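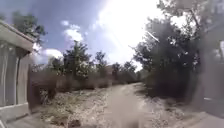

The back lane in May

I have been meaning to write about the lane since we moved in, and every time I sit down to do it I end up writing about tomatoes instead. So the tomatoes can wait their turn today (they're fine, thank you to everyone who asked, the second batch came up much better than the first) and I am going to tell you about my favorite walk, which starts at the back of our place and goes, well, not very far at all!

When you look down it, it's the plainest thing you ever saw. A dirt path, pale as flour, with a tall old wooden fence off to the left and the trees waiting at the far end. I must have looked at it from the kitchen door for a whole week before I thought to walk down it. I was busy with boxes. I had 142 of them, because I numbered every single one with a marker, and I can tell you that numbering boxes is no help whatsoever if you lose the notebook that says what's in them. The notebook was in box 4. Of course it was.

Anyway, the lane. The person who got me walking it was our neighbor Evaristo Rinaldi, who has lived two doors along for most of his life and who came over on our third evening with a bag of lemons and a long list of things I should know. The bins, the water pressure, which of the cats on the street will tell you it hasn't been fed. At the end of all that he said, "And you walk the lane in the morning, before the heat," as though it was one of the house rules. So the next morning I did, in my old gardening shoes, with my coffee in the cup with the chipped handle.

It's rough going on either side, all pebbles and small stones and those whitish dry patches where the soil looks like it has given up, so I keep to the middle. There are faint grooves there from wheels, and I like to put one foot in front of the other along the edge of a groove like a child on a curb. Evaristo says his father used to bring a cart along it. I don't know if grooves last that long. Probably it's the man with the little truck who goes by with firewood, but I prefer the cart.

Now, the verge. I know most people would call it weeds, and my sister did call it weeds, quite loudly, when she visited. But I have grown very fond of it. It's low tufts of dry grass and scrubby little plants, a sort of dusty olive color mixed in with tan, and then behind that the big tangle of brown shrubs and withered grass that has gone nearly red. I tried to match that red-brown in yarn for a cardigan and bought three different skeins before I came close. The winner is a shade called Heline, from a shop that was closing down, so naturally I can't get any more of it and the cardigan may end up being a vest. I'll show you when there's enough of it to show.

There's a clump of leafy weeds growing right at the foot of the fence, where the concrete strip runs along the bottom, and I have a soft spot for that one in particular. Everything else out there is so pale and crisp, and then there's this dark, stubborn little bunch of leaves. I've looked it up twice in the plant book and come away with a different answer each time. If any of you know about plants that like to squeeze in against a wall in poor stony ground, please write and put me out of my misery.

The fence I have opinions about too. The boards have gone that gray-brown that you can't get out of a can, no matter what the label says. (I tried, on the bookshelf in the hall. It came out looking like a wet cardboard box and I've since painted it cream.) The edge of the roof above it catches the sun along the top, and I find it a very cheerful thing to see when I'm only half awake. I stop there to drink the first half of the coffee. The second half I save for the trees.

The trees deserve a post of their own. There's a crowded bunch of them on the left, dark green with the light coming through in little spots, and then to the right of that one slimmer tree with a thin, rounded sort of top that stands up against the sky all by itself. I call that one Farquharson, after a very upright teacher I had in fourth grade who also had thin hair and stood apart from the others at recess. My husband thinks this is unkind. I mean it with nothing but affection - she taught me long division and let me feed the class turtle.

I did get curious one morning and counted my steps from our gate to where the trees close in. It came to 1081 going out, and on the way home I got to 452 before Evaristo called hello over his wall and I lost my place completely. I haven't tried again. We talked about lemons for twenty minutes and my coffee went cold, and he told me the figs will be ready before I know it and that I'm to come over with a bowl.

So that's my morning walk. I come home with dust up to my ankles and leave my shoes on the step, and then I start on whatever box is next. Yesterday it was the good tablecloths and, for some reason, a single roller skate. Tomato update next time, I promise, with the recipe for the green ones that several of you wanted.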